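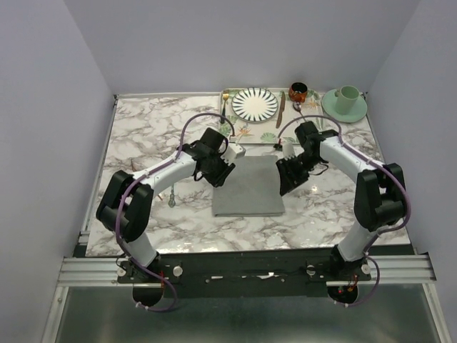

The two arms over the folded cloth, place setting at the back.

I have been asked a few times for the written rules we use at the bench, so I have typed them up. They started as a page of notes by Paraskevi Chatzigeorgiou when we were at the old unit in Melanness, and they have been changed a good deal. We call the bench Nukent, after the label on a crate.

Most of our work is household tasks: folding cloths, laying a place, clearing it again. The arms are small and people get relaxed around them. I did too. In March I leaned in to straighten a fork with the power on and got a knock on the wrist. It left a bruise and nothing worse, but that was the end of reaching in.

Power and people

Hands stay out of the work area while the arms are live. If something needs moving, stop both arms, say "stopped" out loud, and wait for the other person to say it back. One person drives and one person watches. The watcher keeps a hand by the stop button and does not look at a phone.

After any stop, the first move is made at slow speed. We use 16 per cent, which was Esen's choice and has stuck.

Cables

The purple cables run along the outside of each arm and arch over the grippers. They need slack at the elbow and over the gripper, or they pull when the arm reaches across. Before each session, move each arm by hand through its full reach with the power off and watch the cable the whole way. If it snags or goes tight, refasten it before switching on. Check the loops at the base as well. They like to creep under things.

Two arms close together

With the grippers both working on one cloth they come very near each other. Our rule is that only one arm moves sideways at a time unless the task has already been run slowly 3 times without a touch. Stefanou thinks this is too cautious. I have kept it in.

The table

Only put out what the task calls for, plus whatever is meant to be in the way. Cups and mugs go towards the back. Anything that could roll goes on the tray or comes off the table. We do not use anything we would mind breaking, and chipped crockery goes in the bin the same day.

Fold the cloth the same way each time if the task starts from folded, and write down which way that is. We lost 66 runs once through two people folding differently and neither noting it.

Records

Every run gets a line in the log, including the bad ones. Write what happened in ordinary words. "Dropped corner, left" is plenty. Every 200 runs we check the knobs and mounting bolts, and whoever does it signs the log.

I still need to write the part on changing gripper fingers. Stefanou has the notes for that and I will add it when I get them back.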